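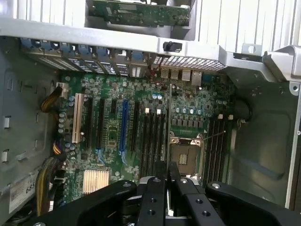 Figure 2. Open tower at the disassembly station, seen from the wrist of the arm, with the gripper over the motherboard. The CPU socket is empty.

4.2 Division of work at the station

The Standgate site takes in used office computers and sorts the parts for resale or scrap. Before the arm was installed, each technician took a tower from the pallet and worked on it alone until only the chassis was left. The station supplied by Gultico changed that order. A technician now opens the case, checks it for damage and decides which parts are worth keeping. The arm takes over for the repeated removals, and the technician comes back for whatever it has left in place.

We followed 200 towers through the station between 9th August and the end of September. Of these, 115 needed a technician to step in at least once after the arm had started. Cables were the usual cause. Power leads run differently from one model to the next, and a lead lying over a part can stop the arm from reaching it. Boards like the one in Figure 2, with a bank of memory slots on either side of the socket, also leave little space for the fingers.

The six technicians we interviewed agreed that their hands and wrists were less tired at the end of a shift. They were divided on the rest. Two of them said the job had become one of waiting – they stood by the bench, watched for a stop, cleared it and stood by again. Others liked having more time to inspect boards, a task that used to be rushed when pallets backed up.

Training changed as well. New staff used to learn the layout of a case by stripping it from start to finish. They now see mostly the first and last steps, and the older technicians worried that they would be slow to spot a bent pin or a cracked slot. The site has since set aside part of each shift for full manual teardowns. Stops are logged in Feduno, the site's tracking software, but the log records only the length of a stop and leaves out what the technician did to clear it. We return to this gap in Section 6.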